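Caffeine pills and "focus" supplements: your questions

We get asked about stimulant supplements more than anything else on the Plometham health pages. The answers below are dull in places. We would sooner be dull than repeat what is printed on the tub.

Are caffeine pills safer than energy drinks?

Safer in what way? You avoid the sugar, and you know the dose if the label is right. But a pill goes down in a second and a can takes a while to drink, so it is far easier to take too much by tablet. People rarely drink three large coffees in one gulp.

How much is in one tablet?

It depends on the brand. Plenty contain 100 mg. Others contain more, and the bigger number is often on the back in small type. Read the serving size too: a "serving" may be two or three tablets.
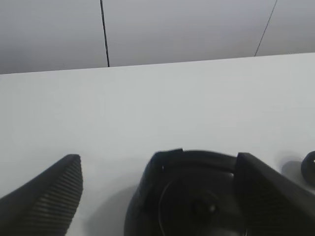 What does a "proprietary blend" mean?

A proprietary blend lists its ingredients together under a single weight. You might see 1000 mg of "alertness complex" with six plant names after it, and no way of telling whether the guarana makes up most of it or next to none. Guarana contains caffeine, by the way, so it should be added to whatever caffeine is listed separately. As a source of information, most of these labels are about as much use as the empty stretch of pale tabletop in the photo. If a maker won't say how much of each thing you are swallowing, we don't see why you should swallow it.

Siltarent says it improves focus. Does it?

We asked for the evidence and were sent a leaflet. It described a survey of 300 customers who had already bought the product and were asked if they felt sharper. There was no dummy pill and no comparison group. Each capsule also has 300 mg of caffeine in it, so we can believe they felt something.

And Skirar, the "caffeine-free" one?

Caffeine-free does not mean stimulant-free. Check the ingredients for synephrine or bitter orange, and ask a pharmacist before taking either if you have high blood pressure or a heart problem.

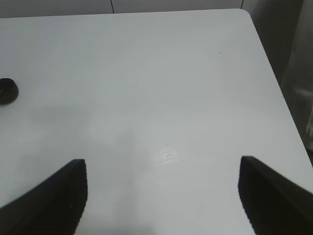
Issue 14

Can you become dependent on caffeine?

Your body gets used to it, certainly. Stop suddenly and you may have a headache, feel low or irritable and be very tired for several days. Cutting down bit by bit is usually easier. Whether you call that dependence or a bad week, it is worth knowing before you start taking it every morning - and before you decide the tablets are the only thing keeping you awake.

I only use them for revision. Is that a problem?

Possibly a small one. A tablet at teatime can still be working at bedtime, and lost sleep is bad for memory. We hear a lot about "study stacks" such as Hsu, sold in exam season at exam season prices.

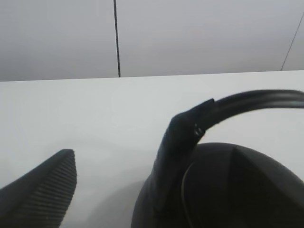
The makers tend to show a bright student at a tidy desk at midnight. They don't show the same student at nine the next morning. If you are using stimulants to get through most days, the timetable probably needs looking at before the dose does.

When should I get help?

Chest pain, a racing or uneven heartbeat, repeated vomiting, confusion or a fit after taking any stimulant needs urgent medical help. Take the packet with you. Don't wait to see if it wears off.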